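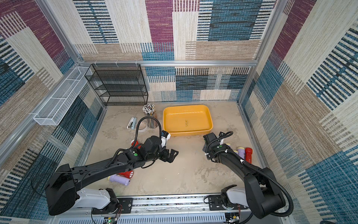 Do I need a referral from my GP?
No, you can book straight in with me. I'm Myrtle, and I run the lymphoedema and massage clinic in Enville. If you've had surgery or radiotherapy I do ask for a short letter from your hospital team first, and Kenji Ambrose on the desk will tell you what it should say. Do bring your tablets along too, all of them, even the vitamins! I like to see everything set out together, and a big plastic tray with raised sides, like the yellowy-orange one in the photo, is just the job for that at home as well (little bottles do love to roll).

How long is a session?
60 minutes. The first one has a lot of talking in it, so wear something comfy and eat beforehand.

Will it hurt?
It shouldn't. Lymph drainage is very light, lighter than most people expect, and a few of my regulars nod off. If anything feels sore, tell me and I'll stop.

Can I come while I'm having chemo?
Often yes, but ask your nurse first. I won't see you with a temperature or a new swelling that hasn't been looked at. Ring the ward for those, please, not me!

Do you fit compression sleeves?
I measure for them on Wednesday mornings. They usually take 2 weeks to arrive, a bit longer in August.

Where do I park?
Behind the Schumacher building, and it's free after 4pm. The Flukell side is permit only and they do ticket.

What if I need to cancel?
Just ring Kenji the day before. If you're poorly on the morning itself I don't charge, so stay in bed.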